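How to Tell Whether a Robot Could Take Over Your Laundry Folding

Every August, when the school clothes come out, somebody writes to me at the Millton home help page to ask if a machine can do the folding yet. The short answer is "sometimes, slowly" – but you can work out a better one for your own house, and I'd love to show you how!

Start with the plainest job you have. Lay one garment flat on a clear table and fold it using only a finger and thumb on each hand. No smoothing with your palms, no tucking it under your chin (I always cheat here).

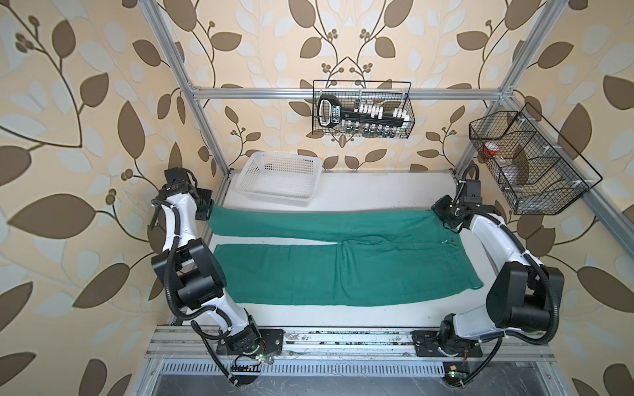 Two arms, one pair of green trousers, and a white basket at the back.

Next, write down each time you had to let go and grab again. I needed 18 grabs for one pair of pants, and every one is a chance for a machine to pinch two layers or miss the cloth altogether.

Now try the harder version. Drop the garment in a heap, pick it up by whatever part comes first, and see how long it takes to find the waistband or collar.
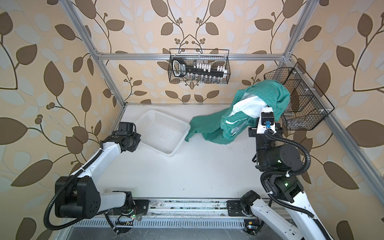

Cloth changes shape each time you lift it, so go gently and give yourself a few tries. Repeat with towels, which are much kinder, and save fitted sheets for a day when you feel patient.

If your towels went well and your heap went badly, you're about where I'd put the machines, too. I'd keep folding by hand for now and try the test again next August.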